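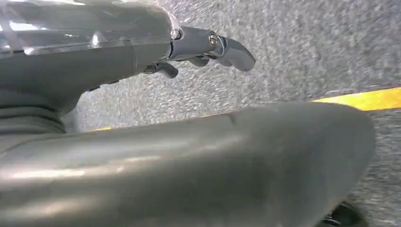
I have become a bore about carpet. Ask anyone who has sat next to me at lunch since April. When we took on the unit at Pristley I wanted a painted floor, the shiny sort you can mop, and I lost that argument fair and square, so we have a low grey industrial carpet with flecks in it instead. I'm here to say I was wrong (mostly!).

The good bit is the quiet. At the old place in Jimthorpe every dropped spanner rang through the building and somebody would always shout. Now you get a sort of thud. It's kinder on the knees as well, and I spend a lot of my life on my knees looking for screws. The bad bit is also the screws. A small silver screw on a flecked carpet has gone to live with the fairies, and I've taken to sweeping a magnet on a stick along the floor before I go home. Aluminium ones don't stick, so those I find with my feet.

What I really wanted to tell you about is tape. We had a long spell of tables wandering. Somebody nudges one to get past with a trolley, somebody else nudges it back a bit further, and by the end of the week you can't walk a straight line to the kettle. So I bought a roll of yellow floor tape, and then, because I got carried away, another one, and now there are yellow lines on the carpet.

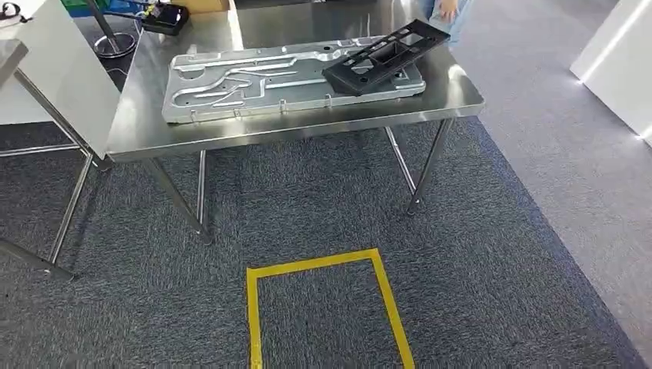 The steel table is my favourite, I'll admit. It came from a catering supplier called Ikonen and it was meant for somebody's kitchen, but the rolled front edge doesn't dig into your arms when you lean on it and the top shrugs off anything you put down. Big flat aluminium plates like the ridged ones we handle will scratch a softer top in a morning. The white tables are lovely for paperwork and small bits, and I'd ask you very nicely to keep the heavy metal off them.

A few things I've learned about tape on carpet, if you fancy doing the same at the Bridach end. Hoover first, and then hoover again. Press it down with the heel of your hand and walk along it in your socks - I felt daft but it has stayed put. Don't stretch it as you go or the ends curl up. And leave one side of a box open if people need to step in and out of it, or the corners get scuffed to bits.

I've got most of a roll left, 12 metres if the label is right, so shout if you want it before I find something else to mark out.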